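Mistmont Tableware List > Archive > Care and washing > Re: Colors going dull on everyday plates
Last updated: December

Subject: Re: Colors going dull on everyday plates

Dear list,

I am answering the message below, which I have read three times now. I had the same trouble and I spent much of the winter trying to understand it. I am not a potter, I only buy old plates and eat from them.

> I bought a mixed lot of plates at the Nakamura sale rooms, 11 pieces,
> all with painted or printed flowers. We use them every day. After one
> year in the dishwasher the brown and the green are still good, but the
> red has become pale and a gold line is almost gone. The surface of two
> plates feels a little rough under the finger. Is it the machine, the
> powder, or the water? Can the shine be brought back? I also see fine
> lines like a net on one plate and I do not know if I should still use it
> for food.

You ask several things and I will try to take them in order.

First, the machine. What matters most is whether the color sits under the glaze or on top of it. When it is under the glaze, there is a layer of glass between the color and the water, and you can wash such a plate for many years without much change. When it is on top, the color was fixed in a later and cooler firing, and it touches everything: the powder, the hot water, the fork. Gold is nearly always on top. Bright red very often is also, as many reds do not survive the hotter firing. So I am not surprised that these are the two you have lost.

To find out which kind you have, hold the plate near a window and turn it slowly. If the shine goes over the picture without any change, the color is probably under the glaze. If the picture is more dull than the white next to it, or you can feel its border with a fingernail, it is probably on top. I say probably, and I have been wrong. One Tisis plate of mine passed this test very well and still lost its blue border before the summer.

Second, the powder. I changed from the tablets to a plain powder called Nunemov, and I use less of it than the box says. I do not claim it is better than others. With a powder I can choose the amount, and with a tablet I cannot. Our water in Mistmont is soft, and I have read that soft water with too much detergent is harder on glaze than people expect. If your water is hard, you may see the other problem, a white film, and this film comes off with vinegar. Please put a little vinegar on a cloth and try the rough place. If it becomes smooth, it was only lime. If it stays rough, the glaze itself is worn and I am sorry to say there is no way back at home. Do not try polish for metal. I did it once on a saucer and I made a cloudy spot the size of a coin.

Third, how the plates stand. For a long time I put them as close as possible, and the rims knocked against each other during the whole program. The foot of a plate is often without glaze and it works like sandpaper on its neighbor. Now I leave one empty place between two plates, also in the drying rack, and in the cupboard I put a piece of kitchen paper or felt between those with color on top. It takes more space – my family complains about this – but I have no new scratches since the spring.
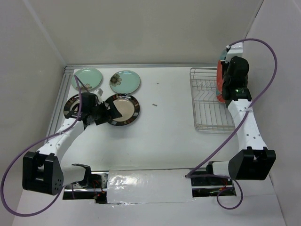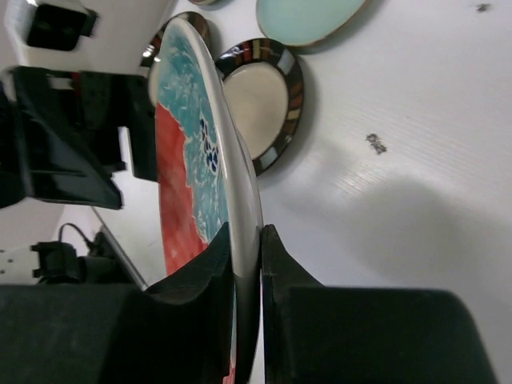

Green plates with a flower pattern are in the first picture, and a red and turquoise plate with a white rim is in the second.

A member of this list wrote to me privately that I worry too much, and that plates which cannot go in the machine should be given away. She has a set of plain white ones for the week and takes out the painted ones only for guests, and then washes them by hand in a plastic bowl with a towel on the bottom. I think the towel is good advice. About giving away I do not agree, but I understand a person who comes home at seven in the evening and wants only to close the door of the machine.

Fourth, the net of fine lines. In English this is called crazing, as I learned from this list. The glaze and the clay below do not shrink the same, and the glaze cracks. Sometimes it is there from the first day and sometimes it comes after many years of hot and cold. Put some warm tea on the plate for ten minutes, then rinse it. If the lines are brown afterward, liquid goes in, and I would not use this plate for meat or for anything that stays on it overnight. I keep mine under a flower pot. Please do not put it in the microwave either, for the water inside the clay becomes very hot and the plate may break in your hand.

There is also the question of lead and cadmium in old bright colors, especially when they are on top of the glaze and already wearing off. I do not have the knowledge to tell you yes or no. The small test sticks from the hardware store did not give me clear answers, and a laboratory is better. With the plate that has lost its red, I would stop eating from it until you know more, and above all nothing sour, such as tomato or salad with lemon.

If you write again, could you tell us what is marked on the back? The numbers can help. Two of mine have 233 and one has 1196, pressed in the clay, and I still do not know if it is the shape or the pattern. Maybe somebody here has an old Tisis catalog and could look at both.

With kind greetings from Mistmont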